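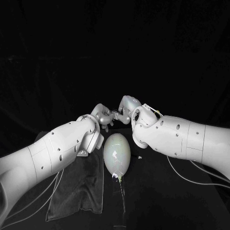
Contact without crushing: an update from the bimanual handling project

Our February item described the plan to teach a pair of multi-fingered hands to handle things that push back. The first full set of results is now in, and balloons have been the most useful test object we have tried.

The method, which we call Odari, learns from demonstrations and then corrects itself with force estimates taken from the finger joints. An operator guides both arms through a task while the system records joint positions, motor currents and the view from the head camera. We collected 3,145 demonstrations across 27 objects, from foam blocks to party balloons. The policy is trained on all of them together, with no separate model for each object.

A balloon is awkward for a robot in several ways. It is light enough to roll off when one hand touches it before the other. The skin is shiny and partly see-through, so depth readings drop out where the light catches it. Its shape also changes under load, so a grasp planned from the camera view is already slightly wrong once contact begins. Earlier versions of our controller treated that change as an error and squeezed harder, with predictable results.

Odari predicts how much the surface should give over the next few control steps and compares this with what the joints report. If the two disagree, both hands ease off by the same amount and try again. The black backdrop and tabletop keep the background constant while we test this part of the method. Cluttered backgrounds come later.

In 200 evaluation trials, the new controller burst 8 balloons. Most of those bursts came during regrasping, when the fingertips of the two hands pass close to each other and one hand has to let go. Dropped balloons were more common than burst ones, and we are still sorting those trials by cause. Placing a balloon down on cloth is also harder than we expected – the fingers tend to drag the fabric with them.

The comparison method was the Hájek controller, which uses a fixed force limit. It did as well as Odari on the foam blocks and noticeably worse on anything inflated.

Next we will move the setup to the Lumside lab, where the cables can be rerouted along the arms and the lighting can be varied on purpose. The Barkitz software team is preparing the demonstrations for release, along with the calibration files for both hands. Groups wanting early access can write to the project mailbox.

Posted 2026-05-05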